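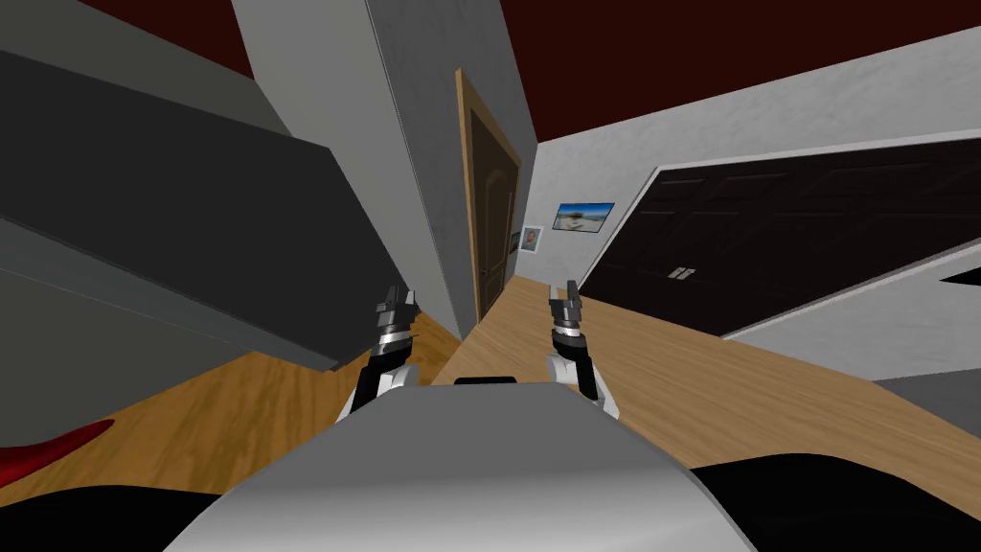 Csenge Szénási objected at the first review that a policy trained only on simulated demonstrations would learn the simulator's contact model and little else. The objection is a fair one and shaped the collection plan below.

2. Data collection

All demonstrations were recorded in the Isivari simulator with the two-arm model. An operator drove both arms by teleoperation, and joint positions, gripper commands and camera images were logged at 60 Hz. The target was 500 accepted episodes. Each operator completed 23 practice episodes first, and these were discarded.

Room layout and surface textures were changed between blocks. Object friction was drawn from a uniform range at every reset — a partial answer to the contact problem, as it keeps the policy from relying on one value.

An episode was accepted if the object left the surface and stayed between the fingers for 3 seconds. Episodes with a dropped object were kept in a separate folder and labeled by cause.
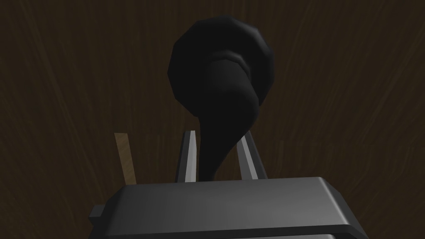 Irregular shapes gave the most trouble. The simulator approximates curved meshes with convex pieces, so the collision surface does not match the drawn surface at narrow sections. A grasp can look closed while the solver reports a gap, or the reverse. Ju-won Yoo rewrote the acceptance check to use contact forces in place of finger distance, and all episodes recorded before that change were checked again.

3. Known problems

Wrist camera images lag the joint log by one step. The offset is constant and is corrected in the loader.

Operators differ in approach speed. No normalization was applied, and the effect on training has not been measured.

The Tremport split holds out whole room layouts. A split by object shape is planned for October, once the labels for dropped objects are complete.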